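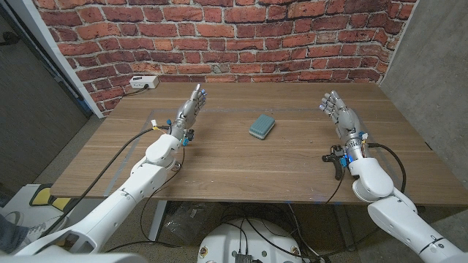
**Pre-purchase check, two-arm bench, Ashby room**
Checked by: Saskia Rakena, 4th November
For: Keith Cosgrove (equipment budget)

- [x] **Both arms reach the middle of the table.** Yes, easily! I'd happily sign for a second pair of these.
- [x] **Hands, fingers and thumbs.** No cracks or missing pads. Spare fingertips are 6 to a pack, so please put two packs in the first order.
- [ ] **Cables.** FAIL for now. Too many on the floor under the table, and one goes over the left front edge. Cable trays for the whole bench come to $200 (Marby quote), worth every cent.
- [ ] **Floor clear.** Plastic bag under the table, needs picking up.
- [x] **Table cover.** Clear sheet lies flat. Replacements are $100, budget one a year.
- [ ] **Power.** One small strip on the wall. Fine today, but a second bench needs its own outlet. Noeline Faulkner is getting a price from the electrician.

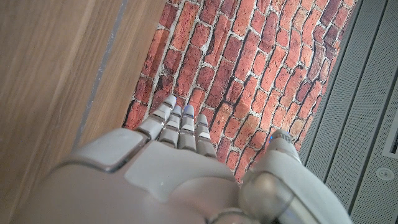
*Hand check, fingers and thumb extended.*

- [x] **Hand shell.** Seams look neat, and I love how smooth the back is (so much easier to wipe down than the ones we tried in August).
- [ ] **Service plan.** Cotari wants $863 per year. Keith, can we ask what Illero charges before we commit?

Recheck once the trays are in.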